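Home / Storage / Bins and Totes / Kirken Open Bin

Kirken Open Bin, Large
Item no. 1193
Sold singly or in sets of 3 or 12

The Kirken is a plain open-top plastic bin for shelves, benches and packing tables. It has no lid and no divider slots. We have carried it since Wovamia was a single room behind a hardware store, and it is still the bin we reorder most often.

Details
Depth: 39 cm
Material: polypropylene, food-safe grade
Colors: yellow, cream, slate
Handles: one cutout at each end
Dishwasher: top rack only, and only if it fits
Made by: Miettinen

Choosing a color
Yellow is the stock color and ships the next working day. Cream usually takes a little longer. Slate is made to order in July and again in winter, so if you need a full wall of it, order early -- we can't match a batch once it has sold out. The color goes all the way through the plastic, so scratches don't show white.

Using the bins on shelves
Leave a finger's width above the rim or the handles are no use to you. On wire shelving, put a board or a mat under the bin if it will hold anything heavy. Wire leaves marks on the base over time. They don't affect strength, but some customers have asked.

Empty bins nest. Full bins do not stack, and we don't recommend trying it with a board in between. If you need stacking bins, look at the Pirkus range, which has a ledge molded into the rim and takes a snap lid. Pirkus lids do not fit Kirken bins.

Labels
Paper labels come off cleanly within a few weeks. After that you will need warm water and a plastic scraper. Avoid acetone. Clip-on label holders are sold separately and fit the long side only.

Cleaning
Dish soap and a soft cloth. Bleach solution is fine at normal household strength, rinsed off afterward. Tomato sauce and turmeric will stain the cream bins, and we haven't found anything that takes it out.

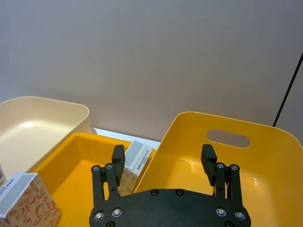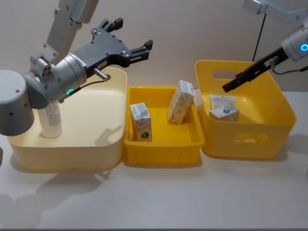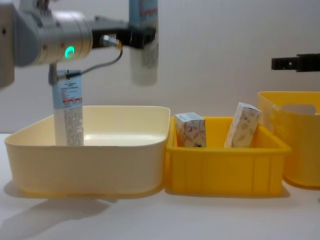 Shipping and returns
Sets of 12 ship nested in one carton. Orders placed before 2 p.m. go out the same day if the color is in stock and your address is on our van route. Check the rims when you unpack, as that is where damage in transit shows up first. A cracked bin will be replaced without a return; send a picture of the crack and your order number.

Unused bins can be sent back in the original carton. We don't take back bins with labels on them.

Customer notes
"Bought three for the potting bench and went back for more. The handle edges could be smoother." -- Violeta Rivadeneira
"Good bin. Wish the lids from my old Pirkus ones fit." -- Vilho Ruotsalainen

Related items
Pirkus Stacking Bin
Clip-on label holder, long side
Shelf mat, cut to length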